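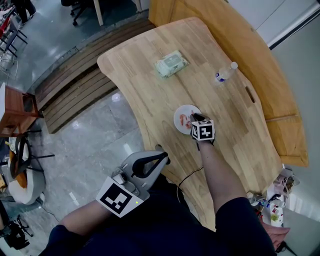

Oiling a wooden table that gets eaten at every day

Home Topics Kitchen & Dining Ask Log in
2 min read

Everaldo Paiva
We bought a butcher-block table from a shop in Prendberg that was closing down, and the man there told me to oil it "when it looks thirsty". I have now spent a fortnight staring at a table, trying to judge its thirst. It gets three meals a day, one of them usually involving tomato. There are pale rings where mugs have been, and one end has gone rough enough to catch a sleeve. My mother-in-law uses olive oil on hers and speaks of it with great confidence. Do I sand first? Which oil? And how long before we can eat off it again? We have nowhere else to sit except the stairs.

Plevura
Please not olive oil. It never sets, it goes sticky, and by September your dining room smells like the back of a chip shop. I did it to a chopping board once and had to throw the board out.

What you want is either food-safe mineral oil (easy, cheap, needs doing often) or a hardwax oil (fiddlier, lasts far longer). For a table I'd go hardwax every time. Find out what's on there already, though. Put a few drops of water on it and go and make tea. If they soak in, there's not much finish left and you can get on with it. If they sit there in smug little beads, only the rough end needs attention.

Sand with the grain, 120 grit then 180. Wipe off every bit of dust. Put the oil on much thinner than feels right, leave it as long as the tin says and buff off the extra. Most people's disasters are just too much oil. Second coat the next day, then read the tin again for how long it needs to harden. You may be on the stairs for a bit.

One serious point: rags soaked in hardwax or linseed oil can heat up and catch fire if you leave them in a heap. Lay them out flat outdoors until they're dry.

skala_jan
Get a tablecloth.

Gestodville Gran
I agree with Plevura about the rags, my neighbour lost a shed. But I wouldn't sand the whole thing for a few mug rings. Try a soft cloth and a bit of plain mayonnaise left on for an hour. It sounds daft and it smells worse, but it shifted most of mine. Tomato is another matter. I wiped mine up straight away for years and there's still an orange patch where my son sits. He's 40.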